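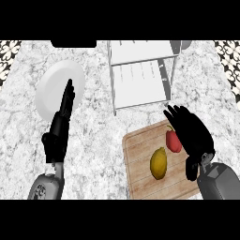
Does a stone worktop need sealing every year? Only if water soaks into it, and the man selling the sealant is not the person to ask.

I bought the Bellumeck kit in October. It cost 88 pounds and promised "total protection" on a bottle that held very little of anything. The leaflet told me to do it again in 12 months, which suits Bellumeck nicely.

Neema Langat, who fitted kitchens in Flirnden for years, told me to leave a spoonful of water on the stone for 8 minutes and see if it went dark. Mine didn't. I'm still not sure what I paid for.

2023-04-29

We use cookies to improve your visit. Accept / Manage

Contact | © Neither Use Nor Ornament | Back to top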